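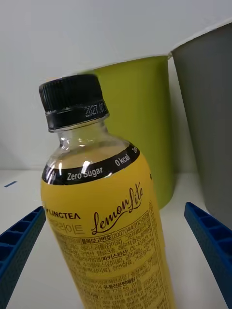 Section 6: Your First Sorting Routine

By now your Fletavport kit should be bolted down, powered up and talking to the Stilteck control app, so congratulations, the fussy part is behind you! In this section you'll teach the arm to pick up a bottle and put it in a cup. It's a simple job, and we like it as a first routine because it uses nearly everything you'll need later on.

Before you start

Clear off the table, wipe it down, and let it dry all the way. Choose two cups in different colors and a couple of small bottles with their caps screwed on tight. If the bottles have liquid in them, please check those caps twice (we've mopped up enough tea for all of us).

CAUTION: Keep hands, sleeves and hair out of the work area whenever the status light is green. The gripper is gentle with bottles, but it will close on whatever is between the fingers.

Setting out the table

1. Stand the two cups side by side near the back of the table, with the rims close together.

2. Mark your positions with short strips of colored tape. You'll be glad of them the next time you set up.

3. Open the Layout page in the app and tap Save Positions. Wait for the chime before you touch anything else.

Teaching the pick

4. Set the grip force to 10 for your first try. You can raise it a little at a time if a bottle slips, but please don't go above 41 with thin plastic.

5. Tap Teach, guide the arm to the bottle, and tap Close.
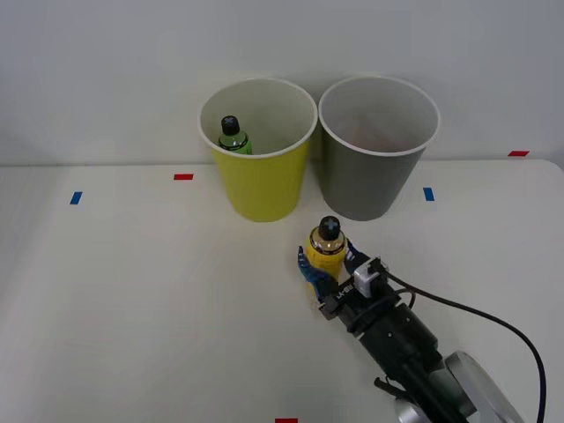
6. Lift the bottle straight up before you move it sideways, and go slowly the first few times. A bottle should stay upright in the fingers, the way the yellow one does in front of the two cups, with its black cap on top and clear of the grip. If yours leans, open the fingers, lower the wrist a touch and try again.

7. Bring the bottle over the cup you've chosen, lower it in, and tap Open. Let the arm rise all the way before you tap Save Routine.

NOTE: A tall bottle may lean against the inside of the cup once you let go, and that's perfectly fine for this exercise.

Checking the wrist view

8. Tap Home, then open the Wrist View page.
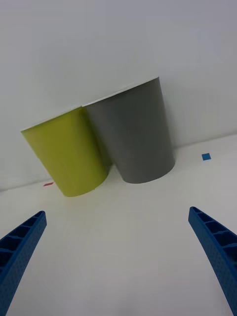
9. Make sure both cups show up clearly and that neither finger is covering them. A tilted view is normal at some wrist angles and doesn't need correcting.

10. Run the routine at the slowest speed, with one hand near the stop button. Once it has gone well 2 times in a row, you can move up to normal speed and go on to Section 7.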